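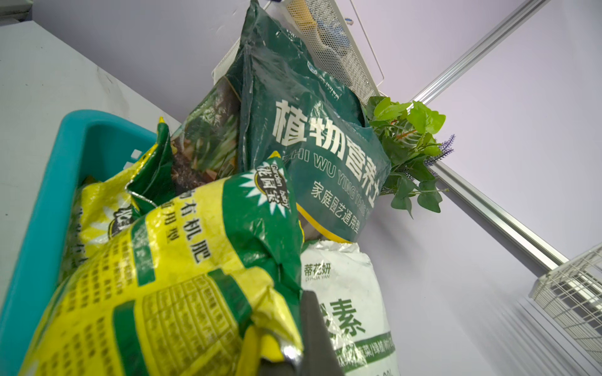 Bags of organic fertilizer and other garden products in a teal basket.

"You're drowning it," she told me, before I'd even put my bag down. I had brought my sad lemon tree along to the interview (well, a cutting of it, plus a bunch of yellow leaves in a sandwich bag) because when you get an hour with the woman who runs the plant clinic in Brokbridge, you don't waste it.

She's been doing the clinic for 18 years, out of the back half of a former shoe repair shop. People walk in with a pot under one arm and a guilty look. "They always start with what they fed it," she said. "I want to know where it sits. Which window? Is there a heater under it? Then we can talk about food."

I asked what she sees most in April and she laughed so hard she had to put her coffee down. "Burned roots! Everybody wakes up on the first warm morning and goes crazy with the fertilizer. The plant has been half asleep all winter and you hand it a Thanksgiving dinner."

Her own rule is half of whatever the package says, and only once there's new growth. She likes organic feeds for pots since they're slower and more forgiving, though she's not religious about it. "My mother grew tomatoes in Rernitz on chicken manure and dishwater, and they were better than mine. I'm still mad about it."

The shop doesn't make her rich. A visit costs 27 dollars, a repot is extra, and kids with a bean in a cup get in free. Last year she saw more than 500 plants, and she keeps a card for each one in old recipe boxes. I pulled one out at random. It said "Fern. Bathroom. Owner whistles." She wouldn't explain.

We got onto the subject of giving up, which I was a little nervous about with my lemon sitting right there. "Oh, throw things out," she said. "Really! People keep a dead ficus for three years out of shame. Compost it and buy a geranium."

So is mine a goner? She scratched the stem with her thumbnail, showed me the green underneath and handed it back. Water when the top two inches are dry, brighter window, no food until June. I've moved it to the kitchen, and so far it has dropped one more leaf.

The clinic is open mornings until noon, next door to the Cisneros bakery. Get there early if you're bringing anything tall.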